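Teaching a Simulated Arm to Flip Switches Before the Real One Breaks Them

Part 4 of the Chacko build

If you have followed along this far, you own a six-joint arm bolted to something heavy, a parallel gripper, and a board full of rocker switches that seemed like a fun weekend when you ordered the parts. Part 3 ended with the wiring. Part 4 was supposed to be the triumphant first press. I made that first press on the real board with a fingertip command that was 10 mm too low, and I now have a rocker that rocks in no direction at all.

So we are going to do this in simulation first, like adults.

What you need

A physics simulator you can stand to look at for several evenings. I use Rerance, the free build, which crashes if you resize the window. Any other will do if it handles contacts and hinges.

A model of your arm with the right link lengths. Measure the links yourself. The file I downloaded was for an earlier revision, and I spent a night tuning a controller for a forearm I do not own.

A pair of calipers, and patience, which the workshop does not lend out.

Step 1: Build the board

Make one switch first. It is a small box on a hinge with a stop at each end of its travel, plus a spring that pushes it to whichever side it is already leaning toward. Get that one behaving before you copy it. If the spring is too weak, the rocker will sit in the middle and sulk. If it is too strong, the gripper slides off and the arm lurches forward as if somebody had pulled a chair away.

Give the two halves of the rocker different colors. Mine are black and green. Once the single switch snaps properly, copy it into a four-by-four grid on a thin slab. Then label the sides, numbers along one and letters along another, so that your log can say which switch failed. You will be reading that log a lot.

I also put a little panel on the slab with a miniature pattern of black and green squares. That is the target. The arm's job is to make the big grid match the small one.

Step 2: Put the board somewhere rude

Do not line the board up with the table. Everybody does this first, and everybody gets a controller that works beautifully as long as the universe stays square. Turn it on the diagonal. Your code should be reading the board's pose and working out each switch position from that, and a crooked board will tell you within one run whether it does.

Step 3: Hover, then press

Split each press into three moves. Go to a point above the switch, come down slowly to just above the rocker, and only then push. Keep the gripper closed. Fingers left open will straddle the rocker and press two neighbors, neither of which you wanted.

Check the hover at the far row before you try anything else. That is where the arm has to reach across the whole grid, and where small errors in wrist angle get big.
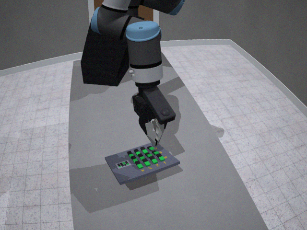 Wilma Swanson wrote in to say that I should press on the raised half of each rocker instead of aiming for the middle, and that she would have thought this was obvious to anyone who has ever turned on a lamp. She also asked what I do when the arm presses a switch that is already correct.

Fair on both counts. My first version aimed at the center of each switch, directly over the hinge, and the arm leaned on it with great conviction and no result. Offset the target toward the raised side. As for the second point, compare the grid with the target panel before each press and skip whatever matches. I had left that out, and the arm was cheerfully undoing its own work.

Step 4: Run it until you are bored

Randomize the starting pattern, the target and the board angle, and let it go. I do 100 presses, read the log, fix the worst thing, and repeat. My first decent batch got 97. The three misses were all at the same corner switch, and all of them came down to the wrist hitting its joint limit. Moving the board closer to the base fixed it. I had been about to rewrite the planner.

Before you trust anything, do one long run. I left mine going for 500 presses with dinner in the middle, and found that the logger had been holding every contact force in memory since the first one.

Step 5: Back to the real board

Cut the speed to a tenth. Put a scrap of foam under the board. Cap the downward force in the controller itself, not in the script that calls it, which you will edit at midnight and get wrong.

Sumathi Chettiar, who shares the bench with me at Undton, insists on keeping a hand on the stop button for the whole first run, and I have stopped arguing. Start with a switch in the middle of the grid and save the corners for last.

Replacement rockers come in packs of 10. Order the pack.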